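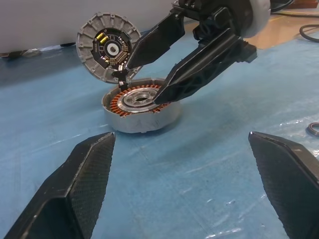 Robot Learning from Demonstration
Handout 5: Gathering Examples for Two-Arm Tasks
Heditz School of Engineering, taught course in automation
Issued February 14, 2023

1. Purpose of this handout

Students should read these notes before their first session in the Griffiths Laboratory. They cover the recording of demonstrations for the motor servicing task, and they replace the notes given out in January. The theory of imitation learning was covered in Handouts 1 to 4 and is not repeated.

2. The task

The workpiece is a small brushless motor. In the opened state, the end cap is lifted and tilted back from the round housing, with its circuit board facing outwards. The copper windings and the central hub are then exposed. A short bundle of black wires still joins the cap to the housing, and this is the main difficulty of the task. The cap cannot be treated as a free part. Any policy that moves it without regard to the wires will sooner or later pull on the connector.

Each demonstration is divided into stages, which are labelled separately:

Approach: both arms move from the rest position to the workpiece.
Opening: the cap is raised and tilted.
Contact: a fingertip is placed on the hub or on the board side of the cap, as the task sheet directs.
Closing: the cap is returned to the housing.
Withdrawal: both arms go back to rest.

3. Views

A view is recorded at the wrist of each arm. The wrist view always contains the arm's own fingers, and these must not be masked or cropped out. Their position relative to the workpiece is part of what the model learns. When one arm is holding back and the other is working, the view from the waiting arm is often the more useful of the two, as the working fingers can be seen meeting the part. Students should bear this in mind when placing the waiting arm and should leave a clear line between its open fingers and the motor.

Clear sheeting over the work surface produces creases and streaks of glare. Moderate glare is acceptable and gives the data some useful variety. A recording should be rejected only where glare hides the point of contact.

4. Recording procedure

Start the Nemis recorder and confirm that both wrist streams are live. Enter the task code and operator code. Return both arms to rest before pressing record. Carry out the task at a steady pace, pausing briefly at the end of each stage so that the boundaries can be found when labelling. Stop the recorder only when both arms are again at rest.

Vary the angle of the motor between demonstrations. Loose parts, such as small metal rings, may remain on the surface provided that they lie outside the working area.

5. Failed and corrected attempts

Do not delete failed attempts. If a fingertip slips or lands on the windings, the operator should correct the movement and carry on, and the recording should be marked "corrected". If the wires are pulled tight, stop at once and mark the recording "ended early". Both kinds are kept in the Fundar archive, apart from the clean set.

The present archive holds 387 recordings of this task, of which 161 are marked "corrected". Students may use either group in the assignment but must state which.

6. Assignment

Each pair of students will submit up to 100 demonstrations, fully labelled by stage, with a written account of no more than two pages. The account should answer the following points.

How were the stage boundaries decided, and where did the two labellers disagree?
Which stage showed the greatest variation between operators?
What information does the waiting arm's view provide that the working arm's view does not?

Marks are given for the consistency of the labels and the quality of the written account. Speed of operation is not assessed. Work is to be submitted through the course page, with the Nemis session log attached.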